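The Second Life of the Dinner Plate

Small potteries are filling restaurant tables again, and the people eating off them have started to notice

The first thing I did at lunch in Corkeo was turn my plate over. It's a terrible habit, and I had to move half a roast carrot to do it, but I'd come a long way to eat in a town where the dishes get more talk than the food. On the underside, pressed into bare clay, was a little stamp in the shape of a wheat ear. The table next to mine had wheat ears too. So did the bakery down the hill, where I had coffee an hour later and turned over the saucer.

Corkeo is a river town with one main street, a feed store, two churches and a pottery. The pottery is called Drovitz, and for most of its life it made drainpipe and flowerpots. It went over to tableware when the pipe business dried up, nearly went under doing it, and now has a waiting list. When I visited, there were 42 restaurants on its books, most of them within a day's drive, and every one of them had been to the workshop to choose a shape and a glaze in person. That's a rule of the house. You can't order from a picture.

I think it's a wonderful rule. A plate is one of the few things in a restaurant that everybody touches, from the dishwasher to the guest, and yet for years it was the thing people thought about least. White, round, stackable, done. Then somewhere along the way cooks began to get restless. We had the slate years, when soup was the only thing safe from being served on a roof tile. We had boards, and little shovels, and jam jars. I ate a very good pork chop off a garden paver once and chased the juice all the way across it.

What's happening now feels like the happy end of all that wandering. Cooks have come back to the plate, and they've come back curious. They want to know how deep the well should be for a stew with a lot of broth. They want a rim wide enough to carry without a thumb in the gravy. They argue about color, and they argue for a long time!

Color was what I most wanted to ask about at Drovitz, and I got an afternoon's worth. The glaze room is at the back, up three steps, with test tiles hung on nails from floor to ceiling. Blues, a great many browns, a green like the inside of an avocado. Blue plates have always had their fans, because so little food is blue and everything shows up against it. Dark plates make a piece of white fish look like a jewel and a beef stew look like nothing at all. Pure white is honest but a bit hard under modern lighting, and the cooks who ask for it often end up going home with something warmer.

The warm shades are where the real passion is. There's a whole wall of them, running from skim milk to egg custard, and I was handed tile after tile and asked which was yellower. I got it wrong more often than not. The shade that sells best sits close to the butter end. Greens look fresh on it, tomatoes look riper, and a plain boiled potato gets a kind of glow.

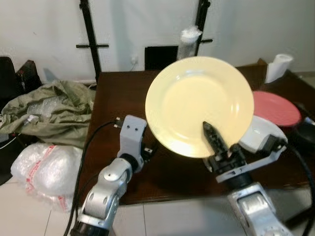 Then there's the question of shine. A matte glaze looks lovely in the workshop and feels like a river stone in the hand, but some of the softer ones pick up gray marks from knives, and a busy dining room can spoil a stack of them in a season. A glossy one is easier to live with. It wipes clean and it lets sauce slide where the cook wants it to go. Drovitz sells both, and it sends every new customer home with a test plate and instructions to be rough with it. Cut steak on it, they're told. Leave mustard on it overnight. Run it through the machine with the forks.

I love that about the place. So much talk about handmade things is hushed and careful, as if the bowl might faint. In the packing room at Corkeo they knock plates together next to your ear so you can hear the ring. A sound plate sings a little. One with a hidden crack gives a flat clack, and it goes in a barrel by the door to be crushed and used under garden paths. Half the town seems to have a path like that.

The kiln is the heart of the building and takes up most of the ground floor. It holds 840 plates when it's packed tight, and packing it is a job for patient people. Every piece needs air around it. The plates on the top shelves get a slightly different fire from the ones at the bottom, so even within a single load there are sisters and cousins. Restaurants used to complain about this. Now they ask for it, and some have gone so far as to request the odd ones, the plates with a freckle of iron or a blush on one side.

A day's drive south, in the old port town of Brulter, I had dinner at Iglesias, a room with 20 seats and a charcoal grill. It's the sort of place where you can hear the fat spit from your chair. They opened with secondhand hotel china and changed over in October, a few pieces at a time, as the budget allowed. The old and new were still mixed when I ate there – a grilled leek came on one kind and a slab of cheese on another – and I found I liked the muddle. It felt like eating in the house of somebody who cooks well and never owned a full set of anything.

The leek came on one of the new ones, with almond sauce pooled in the shallow middle and a bit of char scraped over the top. I kept going back with bread. By the end I'd cleaned the whole surface and could see the faint ring left by the potter's rib, spiraling out from the center like the groove of a record. I'd never have seen that on hotel china, and I'd never have looked.

Cost is the part that makes owners wince. A plate from a small pottery can run to several times the price of a factory one, and restaurants break things. The math gets kinder over time if the pieces are thick enough to take a knock, and if the pottery will replace them one by one instead of by the crate. Drovitz keeps a card for every customer with the clay, the glaze and the shape written on it in pencil, so that a plate broken this winter can be matched next spring. Matched closely, anyway. See the above about cousins.

For the rest of us, buying for a kitchen at home, it's all a good deal easier. You don't need a set. Most potteries have a seconds shelf, and Drovitz has an entire shed, unheated, where the prices are chalked on the end of each plank. I spent far too long in there with cold hands. If you go, pick up each plate and hold it flat on your palm, the way a waiter would. It should feel balanced, with the weight low and toward the middle. Run a fingertip around the foot to feel for grit, which will scratch a table. Set it down on something level and press on the edge. A slight rock is fine for a fruit dish and maddening under a steak.

I came home with 6, no two alike, wrapped in newspaper and wedged between sweaters. They've been in use every day since. The toast goes on the small brown one. The widest gets the Sunday chicken, and it has a pinhole in the glaze near the rim that my thumb finds every time I carry it in.

The seconds shed at Corkeo is open whenever the pottery is. Bring gloves, and a box with a firm bottom.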